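The Second-Best Heist Movie I Saw in a Church Basement

Drondatar is a heist movie in which the heist takes nine minutes and the argument about parking takes forty. I say this with love. I saw it on a folding chair at the Toncombe film club, with a radiator ticking behind my head, and I have thought about it more than any of the expensive things I paid to see this year.

The setup, for those who missed it (so, all of you): four people who used to work at a mineral water plant in a town called Stolach find out that the old owner left a painting in the staff canteen. The painting might be worth a lot. The plant is closed, the canteen is locked, and the one man with a key is a retired foreman called Bansal who won't speak to any of them after something that happened at a wedding. We never learn what happened at the wedding. We do learn what was served.

It's directed by Danica Krajčí, and it's her first feature after years of shorts. You can tell she made shorts, in that every scene has an ending. People say a devastating thing, turn, and leave the room. By the halfway mark I was wondering how anybody in Stolach ever finished a meal.

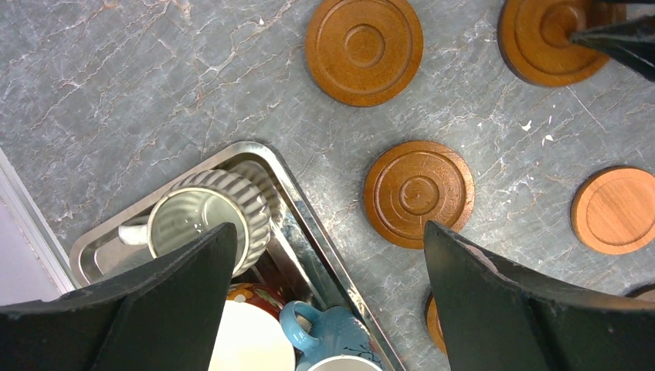 What works

The foreman, first of all. Bansal spends most of the movie sitting in a kitchen chair, being visited. One by one the would-be thieves come to soften him up, and each brings a gift that is wrong in a new way. A cake, and he's off sugar. A bottle, and he's off that too. A jigsaw puzzle of the mineral water plant, which makes him cry, though it's unclear whether from feeling or from the quality of the printing. The performance is mostly eyebrows. I would watch a miniseries of those eyebrows.

Then there is the sound. Somebody on this crew loves a bad door. Every door in the movie has its own personality, and when the gang finally gets to the canteen and the last door swings open without a squeak, the whole basement laughed. You can't buy a laugh like that, although I suppose you can earn it by making people listen to hinges for an hour and a half.

I also liked how little the movie cares about the painting. We see it for maybe four seconds. It's of a goat. One of the thieves says, "I remember it bigger," and that's all the art criticism we get.

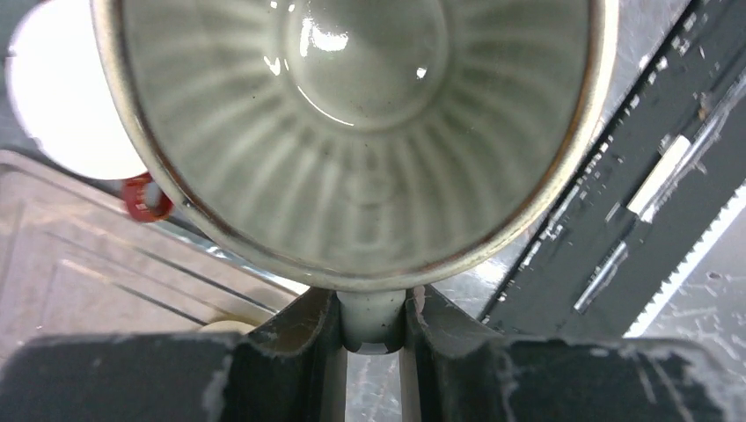

Glazed cup, ridged on the inside.

What doesn't

The middle. Oh, the middle. There's a stretch after the failed first attempt where the gang splits up, and we follow all four of them home, separately, in the rain, on public transportation. I understand the idea. They're lonely, the town is dying, the bus is late. I got it on the first bus. By the third I was doing my grocery list, and by the fourth I had moved on to wondering whether my own life had enough forward motion to justify judging theirs.

The daughter subplot is thin, too. Bansal has a daughter in the city who phones and says "Papa, you have to let it go" in three separate scenes, and since we don't know what "it" is, she starts to sound like a wrong number. The actress does what she can. She finds a different way to be disappointed each time, which is more than I manage with my own family.

And the music. One accordion. I have no quarrel with the instrument, but it shows up whenever a character looks out of a window, and this is a movie with a great many windows.

The parking argument

I have to come back to this, as it's the reason to see the movie. The night of the job, the gang can't agree where to leave the van. Too close and it'll be noticed. Too far and they have to carry the goat. So they sit in the van, engine running, and argue, and the camera sits in the back with them like a fifth thief who regrets coming. It starts with the van and it ends up being the whole history of the plant: who got laid off first, who knew it was coming, who took the good chair from the break room.

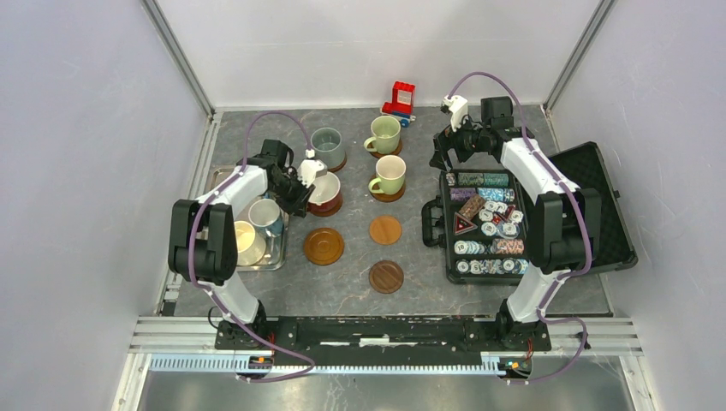 It was shot in very few takes, or it's been cut to feel that way, and the windows steam up as it goes on, until the street outside is just a smear of yellow. At one point the driver draws a little map on the glass with his finger, and someone else wipes it off with a sleeve to make a point about leadership. If Krajčí never makes anything else, she's made that. I'd put it against any car scene in any crime movie, including the ones with actual driving.

After the movie there was a discussion, led by Lavanya Nadar, who runs the club and has the gift of making a question sound like something you'd already promised to answer. She asked whether we thought they had wanted the painting at all, or only wanted a reason to be in a van together again. A man at the back said he thought they wanted the money. This was felt to be a strong point and we had coffee.

A few notes for anyone tempted. It runs long. The subtitles are white, and so are several of the walls, so sit near the front. There's a small amount of swearing, nearly all of it directed at a gearbox. If you need your heist movies to have a blueprint, a hacker and a person who does backflips, you'll be miserable. If you've ever spent an evening trying to get four friends to pick a restaurant, you'll recognize the genre right away.

The club is showing it again before the summer break, and they're also threatening a double bill with Krajčí's short about the ferry, which I saw in June and which has an even slower bus in it. I'll probably go. I've already told my sister it's a comedy, and she's bringing her husband, who liked the last one with the submarines.

For the record, the best heist movie I ever saw in a church basement is still the one where the projector broke before the ending. I'm fairly sure they got away with it.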